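1/ Second week of teleoperating the arm at the Delludley workshop. Posting notes as I go, mostly for my own use.

2/ The task is simple. Pick up a wooden peg, turn it upright, put it in the tray. I drive the arm with a hand controller and the robot records what I do. 17 good runs this morning, 6 thrown out.

3/ Most of the bad ones were my fault. I closed the gripper too early and pushed the peg away with a fingertip. From the wrist view it's hard to judge depth over a white table.

4/ So now each run begins the same way: fingers open, pointing at the tabletop, nothing between them. I hold still for a beat, then press record.

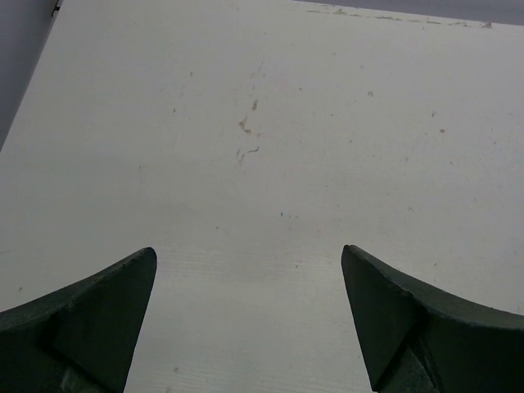 5/ Speed. My early demos were too slow. The policy copied every pause, including the ones where I was just thinking. I now practice the move a few times before I keep anything.

6/ Afolabi is the name of our logging script. It flags any run over 11 seconds. I delete those without watching them.

7/ Target is 2,000 demos by the end of January. The Grollodcombe site is recording the same task with the same gripper, so we can compare the two sets.

8/ Next up is the lid task, which takes more wrist rotation. I'll add to this thread once I've tried it.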